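The Quiet Joy of a Plain Box

Yvonne Rowbotham fell for boxes at a barn sale in Drovcombe, where she bought a seed chest with 20 little compartments and carried it home on the bus.

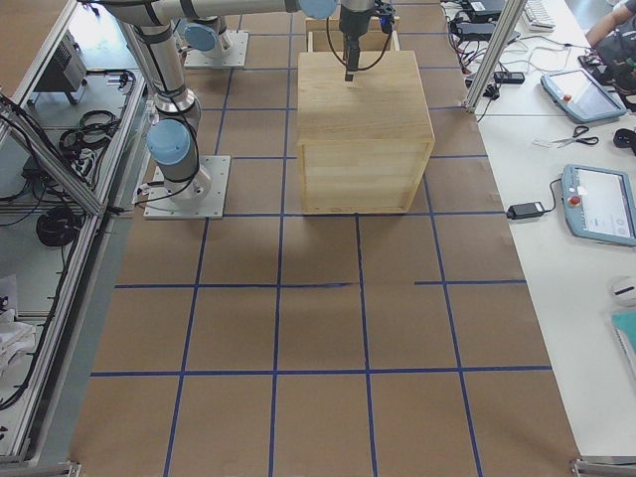 She has 30 of them now, and her favorites are the plainest – apple crates, tool totes, a bread bin from Winitau that still smells of rye! Pick one up and you start noticing the corners, the weight, the way the grain runs.
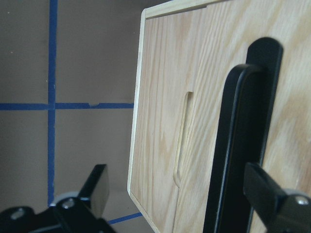 A rounded finger-pull slot cut into a pale wood panel.

Her class in November fills fast. Beginners spend two evenings on a single lid, and most of them come back for the drawers.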